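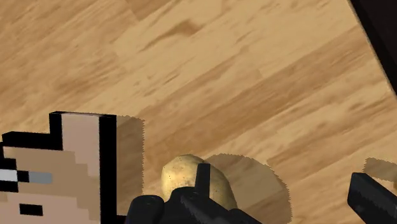

Department of Mechatronics, Illwood Technical College

Stilico Project Report: Operating Rules for a Simulated Tabletop Arm

3. Scope

The rules in this section apply to every simulated pick task run under the Stilico project. They were written after the first batch of 200 runs, when two members of the group scored the same recordings and disagreed on 21 of them. Most disagreements came from runs in which a finger touched the object without a grasp being completed.

3.1 Definitions

Contact: any overlap of the collision shapes of a finger and the target object. A rendered shadow touching the object does not count.
Grasp: contact by both fingers, held while the wrist rises.
Reach: the approach to the target, ending at first contact.

3.2 Rules for a run

a) The target is named in the log before the arm moves. The potato is logged as "potato" in all runs, with no synonyms.
b) Flat items next to the target are left where the scene file puts them. If one is moved by the arm, the run is marked "disturbed" even when the grasp succeeds.
c) The fingers point down at the start of the final descent.
d) Each run is recorded from a wide view and a close view. Contact is judged from the close view, clearance from the wide view.
e) A run is never deleted. Faulty runs keep their number and receive a fault code from 1 to 7.

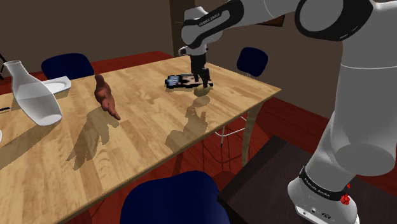 Öztürkmen objected to rule (b) at the design review, arguing that a real kitchen table would never be restored to its starting layout and that "disturbed" runs should be scored by how far the item moved. The group kept the rule for this term. Displacement is now written to the log, so the scores can be recomputed later.

3.3 Application

The full set contains 631 runs, all scored under the rules above. Runs from the first batch were scored again from the recordings. Rule (d) took the most time, as the two views had to be matched by simulation step before scoring could start.

3.4 Open points

Speed limits near chairs are not covered. The scene file treats furniture as fixed, and a collision with it currently ends the run with fault code 7.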